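Width is not a pose: notes on the grasp refinement rewrite

16/01/2026

The refinement stage in Fitska has been rewritten twice since November, and the second version is the one I'm keeping. Notes follow, mostly so I can find the reasoning again when I have forgotten it.

Background for anyone who has not read the earlier posts. Fitska is the planner layer on our arm. It takes a coarse object pose from the overhead camera, picks a pregrasp, and hands control to a refinement loop that runs on the wrist camera until the fingers close. Amaral is the perception process that feeds it. The two talk over a shared message queue, and most of the bugs in this post lived in that queue or in what I assumed about it.

The old loop fit a contour to the object in the wrist image, took the centerline of the contour, and servoed the gripper until the centerline sat midway between the fingers. For boxes this is fine. For anything hollow with an opening in the front it was bad, and it was bad in a way that looked like a calibration error, so I spent a lot of time recalibrating a camera that had nothing wrong with it.

The failure goes like this. The segmenter is asked for the outer boundary. On a white part with a dark line around an opening, the strongest gradient in the image belongs to the line. The outer boundary, white on pale gray, is weak. The fitter takes the strong edge and reports a perfectly confident contour for the opening. The centerline is then the centerline of the hole. If the part is facing the camera squarely, the two centerlines agree and the grasp works. Rotate the part a few degrees about its long axis and they separate, and the gripper follows the wrong one.

I logged 518 closures on marked and unmarked parts before changing anything. Of these, 169 closed with one finger making contact early enough to push the part before the other finger arrived. Nearly all of those were marked parts turned slightly away from the camera. Unmarked parts had their own problems, but they were scattered and boring.

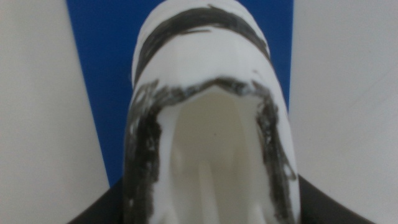

The first rewrite tried to fix this inside the segmenter. I added a nesting test: if a contour has a weaker contour outside it with similar curvature, prefer the outer one. It worked on the logged images and fell over on live ones. The reason is exposure. Auto exposure on the wrist camera shifts as the arm descends and the part takes up more of the view, and the weak outer edge drops below threshold at some heights and comes back at others. The nesting test then flips between two answers, and the servo loop chases both. Locking exposure at the pregrasp height helped, though it cost contrast lower down.

Fatima Lawal read the branch and left one comment, which was that I was asking a single image for something I already had from somewhere else. She was right. The overhead pose gives the axis of the part to within a few degrees, and the part model gives the outer width. The wrist image only has to supply a lateral offset. I had been estimating width and offset together and letting the width come out as whatever the contour said.

The second rewrite does this:

Project the model silhouette into the wrist image using the overhead pose.

Search for lateral offset only, along a line perpendicular to the projected axis.

Score each candidate on both outer edges together. An edge on one side with no partner at the expected width scores zero.

Ignore gradients inside the silhouette entirely.

The third step does most of the work. Interior lines can be as strong as they like and still fail the width check, because they are too close together. The fourth step is technically redundant after that, but it cuts the search time and I left it in.

There was a timing bug as well. Amaral stamps each message when the pose is published. Fitska was treating that as the capture time. The difference was 64 ms on a quiet machine and worse under load, enough for the projected silhouette to lag the real one during descent. The message now carries both stamps, and the planner looks up the arm state at capture. If the lookup fails, the loop holds position and waits for the next message – it used to extrapolate, and I don't want that back.

Remaining problems:

The search assumes the axis error is small. If the overhead pose is flipped end for end on a part that tapers, the expected width is wrong at the grasp height and every candidate scores zero. The loop stops after 3 failed searches and retreats, which is safe but slow.

Finger occlusion is handled with a fixed mask drawn for the open gripper. As the fingers close the mask becomes wrong. I currently freeze the offset estimate for the last part of the closure, and would prefer to compute the mask from finger position.

The replay tool still reads only the old message format. I have a converter, but it guesses at the capture stamp, so replayed timing should not be trusted for anything recorded before the change.

Next is the finger mask, then the converter. The nesting test stays on its own branch in case I need it for parts with no model.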